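**Robotics club: summer simulation project**

The Odport team spent July teaching a simulated arm to pick up carvings, and they report 1263 runs. That's a big number. What I'd like to see is how many of those runs used an object the software hadn't met before, and the write-up skips that part.

The students did build a decent set of test rooms in Treltix, and the scoring script is tidy. But a virtual bowl has whatever weight and grip you type in - a real one doesn't. The club's own arm, Bravo, has been tried on the task for 10 minutes so far.

Next check-in is August 29, 2025. Bring questions.

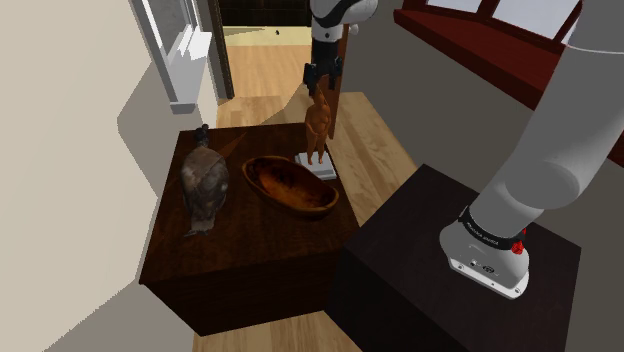

*Simulated arm over the carved figurine, with the bird and bowl on the same table.*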